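Reltine Bench Notes > Galleries > Two-arm cell > The stop that mostly stopped

The stop that mostly stopped

The two-arm cell at Flustberg has a big red button. It is an excellent button. It sits on its own yellow box, it goes down with a satisfying clunk and it comes back up with a quarter turn, and for the whole of the autumn we believed that when it was down, everything on the table was still. We had a laminated sheet saying so. The sheet has been taken down and is propping up the kettle.

The job the cell was learning is a dull one. A small module sits in a black block, the right arm picks it up or puts it back, and the left arm holds on to a box in the meantime, so that we can find out whether the pair of them can do two things at once. Reltine had already done it one-handed and found it easy. With two hands it was going rather well, too, right up to the afternoon when somebody pressed the button halfway through a pick and both arms halted exactly as promised.

The right hand, however, went on closing.

It did so slowly and with great dignity. The fingers met the edge of the block, thought about it, and kept going, and the block set off across the table like a bar of soap. It reached the edge, dropped on the floor and lost a corner. The person nearest had been about to reach in and take the module out by hand, the sheet by the kettle having told them that this was fine. They were slower than usual that day, on account of a biscuit. So the injury list reads: one block, chipped; one member of staff, thoughtful.

We put together this gallery for the other benches, who run the same hands and in two cases had copied our sheet. The right-hand fingers are the ones that matter. Have a look at how much goes on in a small space, and where your own fingers would be if you were fishing for something.
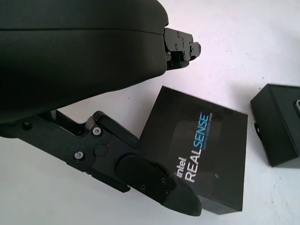

A fingertip pad at the corner of a D405 box. Plates, pivot and pad all sit within a thumb's reach of each other.
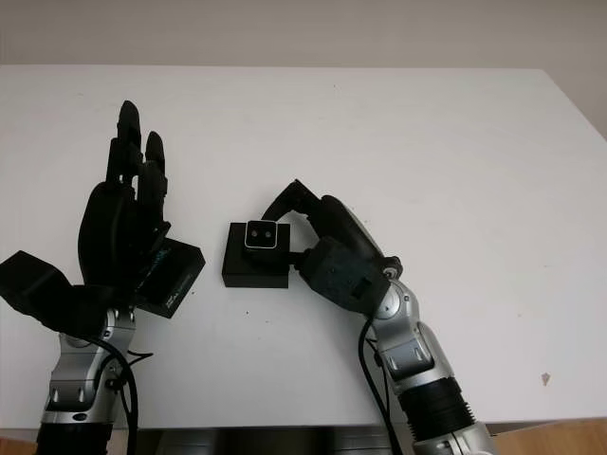 Right finger over the top of the module, box in the left hand. The lower part of the gripper is against the side of the block, in the sort of place a person would naturally steady it.
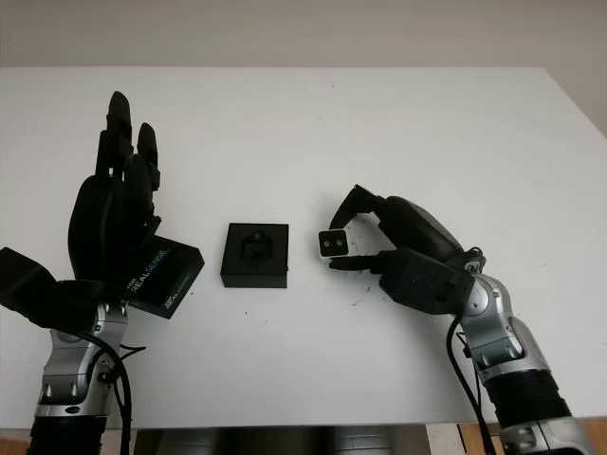

The module pinched between the fingertips, clear of the block. Small part, small gap, and a strong temptation to help.
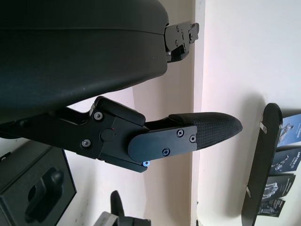 The cause took us a day to find and a further day to believe. The arms and the hands are on separate controllers. The button cuts drive to the arms, puts the brakes on and tells the supervisor program that it has done so. The supervisor then tells the hands to hold. All very civilised, provided the supervisor is awake, and on the afternoon in question it was busy writing a log file. The hands heard nothing, and a hand that hears nothing finishes whatever it was last asked to do. It had been asked to close.

This is in the manual. It is on page 87, under a heading about smooth behaviour on poor networks, where it is presented as a feature. We would like to say we had read page 87. We had certainly printed it.

Having found out, we did what everyone does and tried to make it happen again, and for the first 10 presses it behaved beautifully. The arms stopped, the hands stopped, and there was some muttering about cosmic rays. On press 11 the log file came round again and the fingers shut on the cardboard tube we had put there to represent a person. The tube has been kept. It lives on the shelf with the chipped block and is shown to visitors, who are polite about it.

A word on force, as it is always the next question. The hands are not strong by factory standards and would not take a finger off. That was said several times in the meeting, each time by somebody sitting further from the cell. They are quite strong enough to trap a fingertip against a hard edge and keep it there, and with the arm brakes on there is no pushing the hand away either. The arm is doing exactly what we asked of it, which is staying put. You would be stuck at the table with one hand free and the reset out of reach, since we had sensibly mounted the reset well away from the moving parts.

What we have changed

The button now drops power to the hands through a relay of their own, with no program involved. This was the Dewan bench's suggestion and we resisted it for a whole morning, on the grounds that a hand without power lets go of things. It does. The left hand lets go of its box, the right hand lets go of the module, and everything lands on a table from no great height. We had been protecting a cardboard tube's worth of convenience.

The log file is written by something else, somewhere else, in its own time.

The hands' own timeout, which ships switched off, is switched on. If they hear nothing they relax. We have set it short enough that they occasionally relax in the middle of a perfectly good pick, and the people collecting results have complained. They have been shown the tube.

There is a second button, on the side of the table where people really stand. The first one was placed for the benefit of whoever drew the floor plan.

The sheet has been rewritten. The old one said "Press stop, then reach in." The new one says to press stop, wait for the hand lamps to go out, and use the plastic tongs. The tongs are Plumico salad tongs from the kitchen. If you work in the kitchen and are wondering, they are not coming back.

What we haven't changed, yet

The supervisor still believes it is in charge of stopping the hands, and reports that it has stopped them, in green, whether or not it has. It no longer matters for safety, but it is an irritating thing to have on a screen. A fix is promised for after the December shutdown.

The two benches that copied our sheet have been told. One has fitted the relay. The other is "looking at it", and until it has finished looking, please treat its button as a way of stopping arms only.

The module, since several people asked, is fine. It was still gripped firmly when the block left. We have glued the corner back on the block as well, slightly crooked, and the right arm now misses the first attempt at putting the module back and gets it on the second. That one we are fairly sure we understand.

To check your own cell: put something soft and worthless between the fingers, ask the hand to close slowly, unplug the network lead, and press the button. Do it more times than you think you need to. Ten was not enough for us.

More from Bench Notes
- Relay wiring for the hands, with the diagram the right way up
- Flustberg cell: who has the spare fingertip pads?
- Dewan bench: a week of cable snags
- Why the green light on the supervisor screen means very little
- Kitchen equipment amnesty

Last updated: Dec 16, 2025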